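Allero 2: a lot of simulator, not quite enough result

Reviewed by Ansel Pettigrew, May 2026

Allero is a training package for two-armed manipulation. You get a simulator, a set of tabletop tasks, a policy trained with the group's own method, and a report explaining why you should believe in it. The people behind it, a small lab in Plavuldale, say the policy learns mostly from simulated practice and needs very little human demonstration. I have read that sentence in a lot of reports, so I installed the thing and spent two weeks with it.

Installation

Painless, apart from one missing dependency that the forum had already sorted out. The documentation is better than I expected and the default settings run. Credit where due.

The method

The idea is simple. Start with 70 human demonstrations per task, chop them into short segments, and recombine the segments with objects in new positions. Run the recombined versions in the simulator and throw away the ones that fail. Train on whatever survives. For the main task that gives 2000 episodes, which sounds like plenty until you remember that every one of them descends from the same 70.

My complaint is with the filter. An episode is kept if the object ends up within a set distance of its goal. How it got there doesn't matter. I watched kept episodes in which the object was shoved along with the side of a finger and happened to stop in the right place. The report calls these "diverse strategies." I'd call them mistakes that passed the test.

The benchmark tasks

There are 23 of them, and most are variations on moving one thing to another thing. The headline one uses a bowl, a small red ball and a green pad on a big white table. It is the task in all the talks, and the one I ran most.
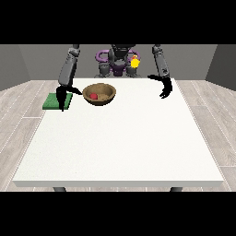 Results, theirs and mine

The report claims the policy solves the bowl task nearly every time. I ran 288 trials with the supplied checkpoint and the supplied settings, and got close to their number. So far so good. Then I changed the starting positions to ones outside the published range, by no more than the width of the bowl, and success fell off badly. Turning the table friction down a little did the same.

None of that is hidden, exactly. There is a robustness table in the appendix. It tests lighting and texture changes, which the policy handles well, and leaves out friction altogether. I would have liked the order of importance reversed.

I also have doubts about the baseline. They compare against Kahraman, an older imitation method, trained on the raw demonstrations only. Naturally it loses. When I gave Kahraman the same recombined episodes, the gap on the bowl task shrank to something I wouldn't want to argue over. That suggests the data recipe is doing the work and the new network is along for the ride.

What about real hardware?

One page, one task, no trial count. The lab promises a fuller hardware study in June. I'll read it, but I can't review it.

Who should bother

If you already have a pile of demonstrations and want more training data out of them, the recombination tool is worth your time. Write your own success check first. If you came for the policy, Lindside's plain behavior cloning scripts are easier to debug and I'd try those before switching.

Score: 3 out of 5, most of it for the data tool and the documentation.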